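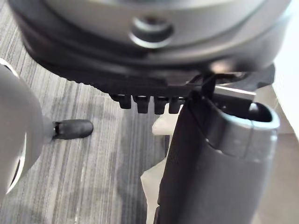
El límite de fuerza de agarre que figura en la ficha del Bistum es de 38 N, y conviene desconfiar de él. Se midió con probetas lisas, y casi nada de lo que se agarra en una sala normal lo es. Una carcasa redonda con el borde negro estriado y una fila de dientes cortos por debajo ofrece muy poco apoyo plano: el dedo sube hasta la cara inferior y el contacto se decide en unos milímetros. La guía Samedico lo llama «agarre estable» si la pinza no pierde par durante 3 segundos. A mí me parece poco.

### 4.2 Comprobación antes de levantar

1. Baje la velocidad a 38 mm/s. El valor de fábrica es 700 y no le encuentro justificación para trabajar cerca del suelo.
2. Cierre los dedos sin levantar y mire el contacto con la cámara de muñeca. La lectura de par no distingue un dedo bien apoyado de una pieza fina atrapada entre el dedo y el objeto.
3. Si hay dientes o pestañas, no cierre sobre ellos.

> **Precaución:** el aviso verde de «agarre correcto» no sustituye al paso 2. Haf Lloyd pidió en julio que se retirara del panel y ahí sigue.

### 4.3 Tejidos con dos brazos

La norma interna de Montes permite sujetar una prenda con cada pinza siempre que no se crucen las trayectorias. De las telas que se solapan no dice nada. Con una prenda negra colgando entre las pinzas y un paño verde azulado encima, el sistema de visión tiene que adivinar dónde acaba una y empieza el otro.

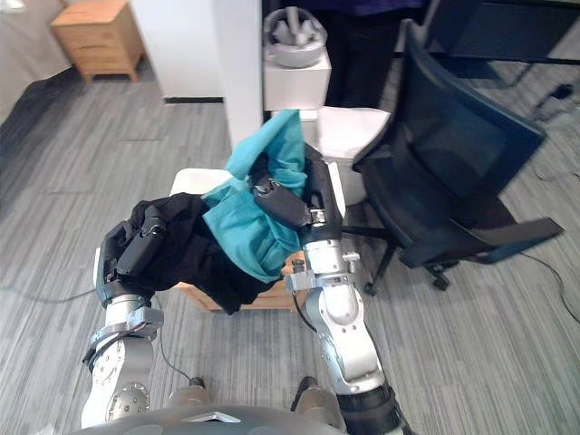

### 4.4 Distancias y personas

1. Mantenga a toda persona a más de 600 mm del alcance máximo, medidos desde la punta de los dedos y con los brazos extendidos.
2. Retire los cables del suelo del recorrido de la base. Pegarlos con cinta no cuenta como retirarlos.
3. Pruebe la parada de emergencia con carga en las dos pinzas.

**Nota:** el certificado Stirstead solo cubre la parada en vacío. Consulte el anexo antes de citarlo en una evaluación de riesgos.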